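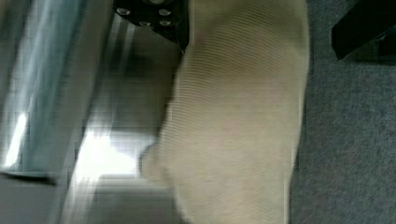
**Category:** Courts and Records > Criminal Matters
**Location:** Drovstead

# Must a dismissed misdemeanor be listed on a naturalization application?

My mother is preparing her application for citizenship and has asked me to review it before it is filed. When she lived in Clavonia she was charged with a misdemeanor over a disputed store return. The charge was dismissed before trial and she paid no fine. She was told at the time that the matter was "off her record."

The form asks whether she has ever been arrested, cited or charged. I would like to know:

- whether a dismissed charge must be disclosed
- what paperwork should accompany the application
- whether the age of the case matters. It was closed 16 years ago.

The clerk's office charges for copies, and we would prefer to request only what is needed.

## Answers

**Answer from Pilar Quiroga** (marked as helpful)

Yes, the charge should be disclosed. The question as you quote it covers arrests, citations and charges, and it makes no exception for cases that ended in dismissal. The time that has passed does not change the answer either.

Applicants are often told that a matter is "off the record" when it has been dismissed, sealed or expunged under state law. Federal immigration forms generally ask for such matters to be listed all the same. A dismissed misdemeanor may have little effect on the decision. A false answer given under oath is a far more serious problem, and it can be raised years after citizenship has been granted.

Your mother should request a certified copy of the final disposition from the court that handled the case. If the file has been destroyed, she should ask the clerk for a signed letter stating that no record can be found. Please have her keep a copy of everything she submits.

I would also recommend that she speak with an immigration attorney or an accredited representative before filing - particularly if there was any plea, diversion program or deferred judgment before the dismissal.

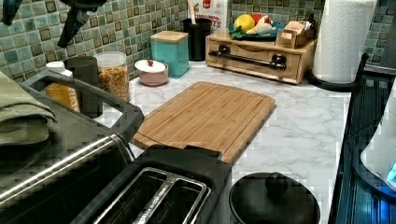 *Kitchen counter with toaster and cutting board.*

**Answer from Ignacio**

I agree with the above. In my own case the Clavonia clerk needed 10 business days to send the certified copy, and the first one arrived without the seal. Check for it when you open the envelope.

**Answer from Bernirness**

Mine was a traffic ticket and they did not ask about it. I would not worry.

> **Reply from Pilar Quiroga:** A traffic ticket and a criminal charge are treated differently. Please follow the current form instructions.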